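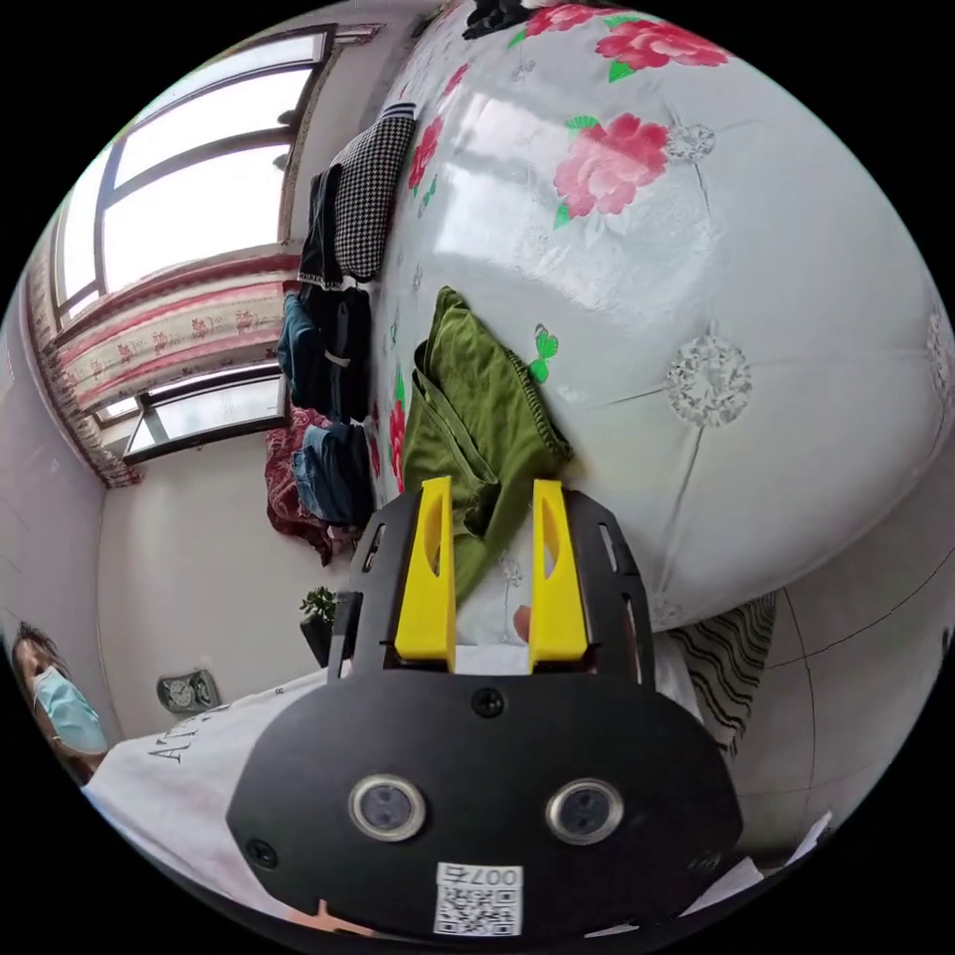
Our project for the second year robotics course is called Vellwood, and its aim is to collect demonstrations of clothes folding which a two-arm robot can learn from later. We chose clothes because a cloth has no fixed shape, and our earlier work was only with boxes and cups. A bed was used as the working surface, with its normal quilted cover left on it. The rose prints on the white cover are bright and large, and for this reason we took the olive-green garment as the main object, so that its outline stays easy to find among the flowers. The other clothes were kept along the near edge of the bed until needed.

We recorded over 188 demonstrations. Every one was done by hand, with a person holding the gripper, and the files were sorted in a small program that our group wrote, named Sturedix. The hardest part was to begin the fold. When the garment lies flat, the two yellow fingers must come down low and near to the hem, otherwise they close on the cover also. After 31 demonstrations we changed our rule and asked for a slower approach.
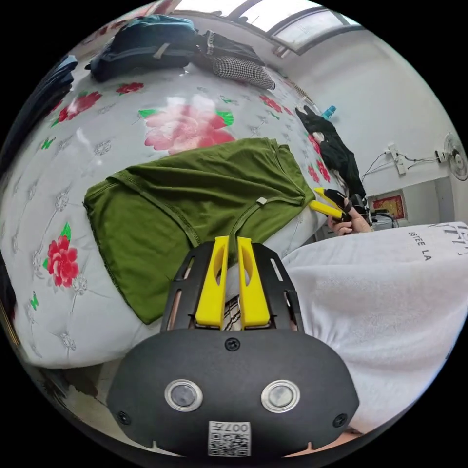 4. Work with two grippers

In this part one gripper stays at one side of the garment and the other comes from the opposite end. We agreed that both should hold the cloth before any of them is lifted. It sounds simple, but the timing was difficult for us, and 5 demonstrations were removed because one side was raised too early. We also tried to lift the garment fully from the bed. Then it hangs between the grippers as a long twisted bundle, and the sleeves or legs cannot be told apart any more. Our program could not label such moments, so we marked them manually.

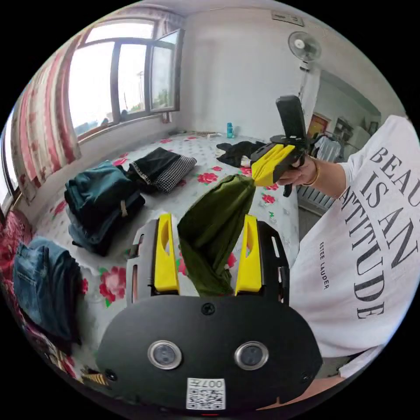 5. What remains to do

The training of the model will start in October. We want to add lighter clothes and a second room with less daylight.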